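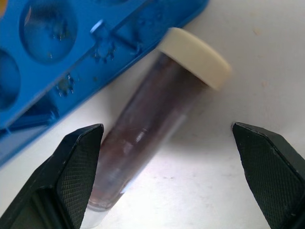
*3 min read*

**Amach chairlift adds step-free boarding for wheelchair users**

May 2, 2024

The Amach chairlift will carry wheelchair users to the upper lookout this season for the first time, after the operator, Grolance, rebuilt the bottom and top stations over the winter.

The lift reopens later in May. Two of the old double chairs have been swapped for enclosed cabins, each with a flat floor and a fold-down ramp. A cabin takes one wheelchair and two seated passengers. Staff stop the line for boarding and again at the top, so riders stay in their own chair for the whole trip.

The top station stands at 2,360 meters. From there a paved path with a handrail leads to the lookout over the Kiden valley. The path was gravel until last fall and had a set of four steps near the end, which are gone.

"We had people ride up in a regular chair while a friend carried the wheelchair on the next one," said Koen Lambrechts, who manages the lift for Grolance. "Some did it, but most took one look and stayed in the parking lot."

Power chairs are allowed up to the weight limit posted at the ticket window. Larger mobility scooters will not fit through the cabin door. Visitors who come on a scooter can borrow a manual chair at the bottom station and leave the scooter in a locked room beside the ticket office. There is no charge for either.

The two cabins have to be booked by phone at least a day ahead. Walk-up riders will be taken if a cabin is free. Each booking covers a set time up and a set time down, with an hour and a half at the top. The cabins do not run in high wind, and the limit for them is lower than for the open chairs, so there will be days when the rest of the lift is open and they are not. Grolance says it will call anyone with a booking by 8 a.m. if the forecast looks bad.

Tickets cost the same as for the open chairs, and one companion rides free.

The top station also has a new accessible restroom, open whenever the lift is running. The cafe next to it still has a raised doorway. A ramp is planned, but Lambrechts would not give a date for it - the building belongs to a different owner and talks are still going on.

Grolance carried 1,127 passengers on the last weekend of the previous season, its busiest on record. Lambrechts said stopping the line for cabin boarding will add a few minutes to each ride at peak times.

Fouad Bennani, who runs day tours to the valley from Ezzat, said he has already moved the lift onto his regular route. His van has a tail lift and space for two wheelchairs. Until now he has stopped only at the lower lake.

"The lake is nice, but people can see the mountain from there and they ask about it," Bennani said. "I want to see how the timing works before I promise anyone lunch up top."

His first trip with the lift included is set for the week after it reopens. The parking lot at the bottom station has six marked accessible spaces, up from two. The public bus from Ezzat stops at the lot entrance, but only some of the buses on that line have a ramp, and riders should check with the bus company before they travel.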